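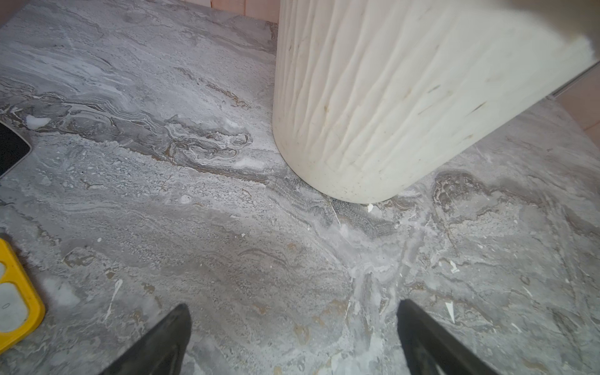

About Harkden

Hi, and welcome! I'm Gertraud, and I run Harkden, a little tidying company for break rooms, workshops, studios and any other place where people drink a lot of bottled tea and then wander off. We come in, pick up, sort, empty the bin, put a new bag in, and leave the place so you can see the floor again. That's pretty much the whole business, and I love it more than is probably normal.

How we got going

I started out cleaning offices with Guilan Shen, back when we both worked evenings for a much bigger outfit. We had a route of 3 buildings and not nearly enough time for any of them. The rule there was vacuum, wipe, next room. Loose stuff wasn't our job. So we'd vacuum in neat little curves around bottles and caps (I'm not kidding, you could see the curves in the carpet) and go home annoyed.

One August we quit and rented a storage unit on Bikidlow Street with a door that sticks. Our first customer was Chettiar, a print shop with one long back room, and Narayanan Annamalai from the shop gave us a key and said to do whatever we liked as long as his paper stock stayed dry. We're still there every week. The door on Bikidlow Street still sticks, too.

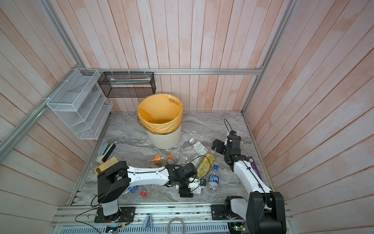
4 min read

What we do when we walk in

First we look at the bin. I know, everybody wants to start with the floor! But if the bag has slipped or there's no bag at all, you end up with your arms full of bottles and nowhere to go. I like a round bin with a good wide mouth, standing against the back wall where people won't kick it, and a bag big enough to fold well down over the rim. Yellow bags are my favorite. You can spot one from the other end of a room, and people do aim better, whatever Guilan says about it.

Then bottles. They're the big stuff and they roll, so getting them up makes everything after that easier. Caps come second. Caps are sneaky, especially white ones on a marble-patterned floor with all those pale swirls in it. I've walked right past them in broad daylight. We go over a floor like that twice, once from each side, and the second pass pretty much always turns something up.

Last comes everything that isn't trash. We don't guess. If it has buttons, or it's a box with printing on it, it gets left or set aside, and you decide. We once threw out a perfectly good packet of gasket samples at Koneck and I had to phone Sreekumar Iyengar at 7 in the morning to say sorry. He was very nice about it. I still think about it in the shower.

Get things up on the wall

If you take one bit of advice from me for free, it's this one. Hang a basket! A plain mesh one does fine, and so does one of those wire organizers with the slanted shelves, which you can fasten up with cable ties if you have something solid to tie to. You can see what's in them, crumbs drop through, and a paper packet you want to keep won't end up down among the empties. We fit them for customers at cost, and we'll happily argue with you about the height.
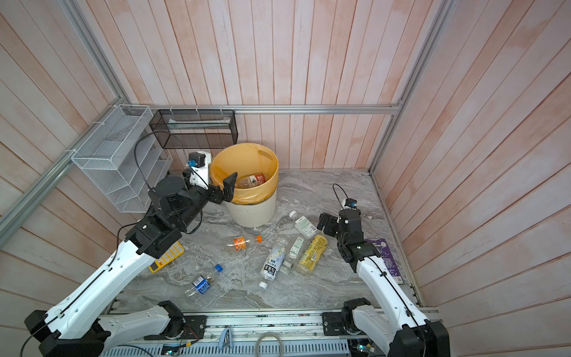
Gertraud Mayrhofer
Founder and floor person

Who you'll meet

Mostly me and Guilan. Anil Panicker joined us last year and does the early rounds, so if you hear bottles rattling before coffee, say hello, he's friendly (and he'll take a coffee if there's one going). Anil is the one who got us sorting caps by themselves, and he was right, even if it means an extra tub in the van.

We're small and plan to stay that way. Last year we picked up 1,644 bags' worth across all our customers, and our storage unit and van together can handle 4,000 before we'd need a bigger place. I don't want a bigger place. I want to know which rooms have the floor that hides caps.

Working with us

We do one visit a week or 2, mornings or after closing. You keep your own bin if you like it, and we bring the bags. There's no contract to sign for the first month. Walk us through the room, show us what has to stay put, and we'll tell you a price right there by the door.

Messages come straight to my phone, and I answer most of them after 4 in the afternoon, once the van's unloaded.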